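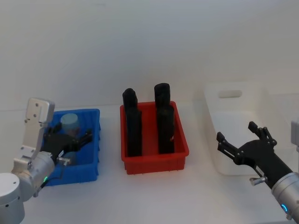
A two-arm bench needs house rules before it needs a better program. Most of the stops we log come from clutter, from bins that have crept out of place, and from people reaching in while an arm is waiting. Give every container a fixed spot and a color, and hold to it. With blue, red and white in a row, you can say "left arm on blue" across a noisy shop and be understood. Write the layout on the job sheet in the same words you use out loud.

The rules below cover small sorting jobs with household goods: rolls of bags, brushes, small containers. They do not replace the risk assessment for your own cell or the manual that came with the arms.

Bench layout

Keep the tabletop plain. Tools, cups, gloves and paper go on a separate shelf. Leave a clear strip of 300 mm along the front edge so that a person can set a bin down without leaning over the work.

Mark the bin corners with thin tape under the bin, so the tape stays hidden when the bin is where it should be. If you can see tape, the bin has moved. Our limit is 6 mm in any direction. Past that, stop and reset the bin by hand. Do not edit the pick points to suit a bin that has drifted — the next shift will put the bin back and the points will be wrong.
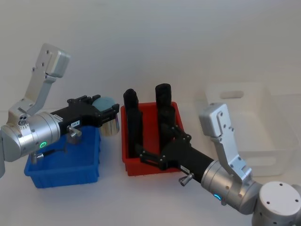
The same goes for height. A liner, a folded towel or a second bin nested underneath raises the floor of the container, and the fingers will arrive too low. If a bin must be raised, raise it with a fixed block and record the block on the job sheet.

Sharing the space

1. Decide which arm has right of way over each bin. The other arm waits until the first has backed out.

2. Set a waiting position for each arm that is clear of every rim. Hovering over a bin is acceptable during a cycle. It is not a parking position.

3. Run any new path at the slowest setting with nothing in the grippers, then again with the real parts. A held part makes the gripper longer, and a path that clears without a load may not clear with one.

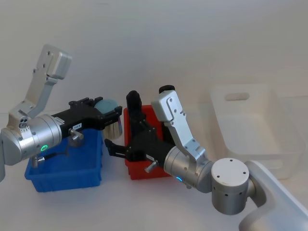 4. Check cables at both ends of travel. A cable should hang clear of the bins and should not pull tight at full reach.

5. Treat indicator lights as information only. Learn what each color means on your model from its manual. A light is never a substitute for the stop button when you need to reach in.

6. Log every stop, including the ones that clear themselves. Our sheet had 219 lines by the end of December, and 29 of them were the same loose bag end.

Preparing the goods

Rolls should be tight, with the end tucked in or held by the band. Stand them on end with a finger's width on each side. Packing the tray tighter saves a trip and costs you failed grips.

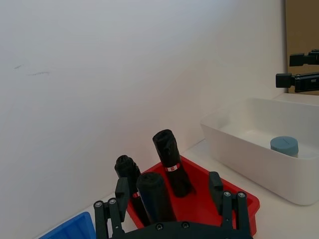 Ayuba Essien
Dustside workshop notes
Posted 2024-02-10 in Bench Practice

Rolled trash bags deserve a note of their own. The plastic is slippery and the top folds open with handling, so the grip should close on the wound body, below the crinkled end. Paper bands slide. If the fingers land on a band, expect the roll to turn. A roll that leans against the tray wall should be straightened before the cycle starts.

Wipe the finger pads with a dry cloth at the start of each shift. Dust from bag plastic is hard to see on a black pad. Replace pads in pairs and write the change in the log, on the same line as the first cycle run with them.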